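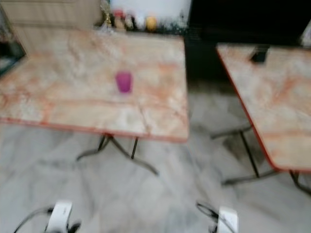 ## Step 1: Prepare the two tables

These notes explain how to run a small robot demonstration on an open day. I wrote them for colleagues at Akande who will host after me.

- Use the two marble-pattern tables and leave a gap of floor between them.
- Put the pink cup on the left table, well inside the edge, with no other thing near it.
- Check that both grippers can move freely and the cables do not pull.
- Ask visitors to stay 100 cm behind the robot.

Ibrahim Balogun starts the program. The host only talks.

## Step 2: Show the tableware

For this part you need a steel bowl, a round steel plate, a spoon and a fork. Place the bowl on the plate, near the front of the table, and the spoon to the right of it. The fork is the piece to show in the air, with the tines up, so that people in the back can see it also.

Speak slowly and stop speaking when the arm moves. Visitors like to hear the motors. If the arm stops for 5 seconds, Ibrahim presses the pause key and we begin the step again. 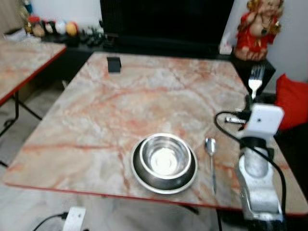 ## Step 3: Finish with the cup

Go back to the cup when the tableware is put away. It must be alone on its table. Let Morenike Akinola invite one visitor to choose a new place for it, and wait until the visitor has stepped back before the next run.
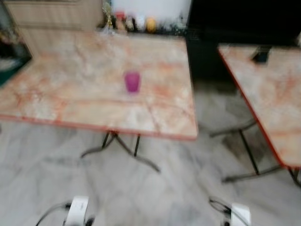 **Can visitors bring their own cup for the robot?**

Only a light plastic one, and please give it to Morenike before the demonstration starts.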